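Seed 652 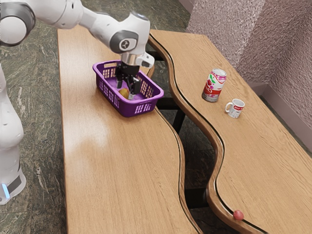
Doltier sim, seed 652. Gripper down in the purple basket.

"Pause it."

Gion paused it. Fingers in the basket, yellow fruit just beside them. Marble floor, pink wall. Stavros hated that pink wall. He'd been looking at it since January.

"Planner says grasp complete," Gion said.

"Planner says."

"Confidence 83."

"It said 83 on the last one. And the one before." Stavros pulled up the log. Scrolled. Scrolled back. "Same number. Every seed. Thats not a confidence, that's a constant."

Quiet. The fan in the workstation. Evangelista wanted the build in 10 minutes, she'd already messaged twice, no punctuation.

Gion opened the scoring file. Line eight. Somebody had hardcoded it, with a comment: temp, remove before Orero demo.

The Orero demo was last year.

"Who wrote this?"

Stavros didn't answer. Looked at the commit. Looked at the initials. S.S.

"Huh," said Gion.

"I was tired."

"You were tired for a year?"

He deleted the line. Wired the real estimator back in, the one that read the finger gap and the depth map. Hands not quite steady. Tests, red, red, a missing import, green. Rest of them could wait.

"Run it."

Arm back to home. Then over the table, elbow up, wrist down, into teh basket. The number came up in the corner of the console.

8.

"Well," Gion said. "It's a different number."

Stavros was already typing to Evangelista. Need more time. He left out why, then put it back in, and hit send.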